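Home | News | Releases | Live | Studio | Contact

Galum finish mixing the second album

Print this item | E-mail this item

Galum have finished mixing their second album at Hakala Studio and expect to release it in January on the Grastent label. It runs to 13 tracks, two of them instrumentals that the band has been playing live since the first record came out.

Most of the recording was done with everybody in the same room. Drums, bass and both guitars went down together, and the vocals were added over the following weeks. The organ on the closing track was the last part recorded. It took a full Tuesday, mainly because the part was rewritten twice during the session.
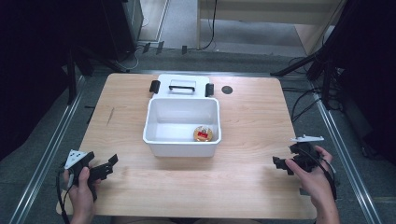 White bin with its lid off, on the table.

The single will come out first. It is called "Urkungate" and is one of the faster songs on the record, at 116 beats per minute on the demo and slightly quicker in the final version. The B-side is an earlier take of the same song with only piano and voice. It will not be on the album.

Grastent is pressing 400 copies on vinyl, with a lyric sheet and a plain inner sleeve. The download has the same running order. There are no plans for a CD at the moment, although the label says it will look at that again if enough people ask. Mailing list members can order a day before everyone else, and the link will go out by e-mail.

The running order was settled after the band tried several versions on a car stereo. Side one holds the shorter songs. Side two has four long ones and the second instrumental, which was moved from the start of the side to the middle. 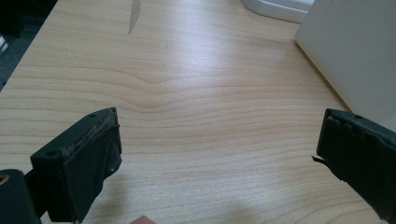 One reader, writing in after the last issue, asked whether the first album would ever be pressed again, and said that the download was fine for the bus but the slow songs needed a record player. Grastent has the original masters and is getting a price for a small run. We will print the answer when there is one.

Live dates to go with the album are being booked now. The first shows will be small rooms, with the organ if it fits through the door.

Recent items
Hakala Studio adds evening sessions
Grastent mail order passes 3540 parcels
Galum: lyrics to the first album
Notes on recording a piano at home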